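How to bring an old waterproof jacket back to life

Posted Mar 5, 2024 by Muthu Chettiar

I walked home from Evell in December and arrived with wet shoulders, in a coat I'd always trusted. My first thought was to buy a new one (a decent one is well over 200 pounds now!) but all it wanted was a proper wash and a fresh coat of reproofer. I've done every jacket in the house since, and it's a nice easy job for a rainy afternoon.

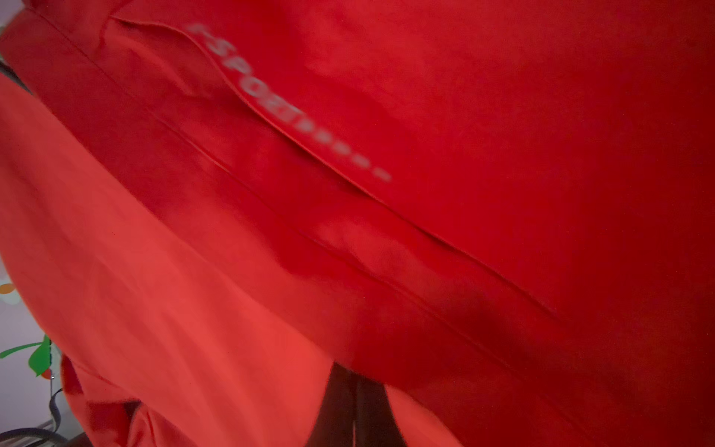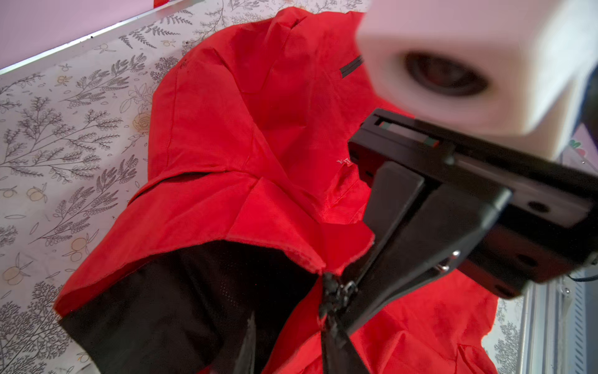 The red jacket, close up and laid out on the sheet.

First, read the care label. If it says no machine washing, do all of this by hand in the bath. Then go through the pockets - I once washed a bus pass, two conkers and most of a cereal bar.

Do up every zip and loosen any drawcords. Dab the collar and cuffs with a bit of the cleaner you're going to use and leave it while you make a cup of tea.

Now clean out the detergent drawer. I mean really scrub it, as leftover washing powder stops the proofer sticking. Put in a tech wash (no softener, ever) and run a gentle cycle at 30 degrees. I add a second rinse if the jacket's been worn all winter.

Spray-on proofer goes on while the coat is still damp. Hang it outside or over the bath, hold the bottle a hand's width away and work from the shoulders down. Wait a couple of minutes, then wipe off the drips with a cloth or you'll get white marks. Go over the seams on the shoulders twice.

If your label allows tumble drying, give it 40 minutes on low. Mine doesn't, so it goes on a hanger in the spare room overnight.

To test it, flick some water on the sleeve. You want it to sit up in beads and roll off. If it soaks in and leaves a dark patch, spray that bit again and let it dry.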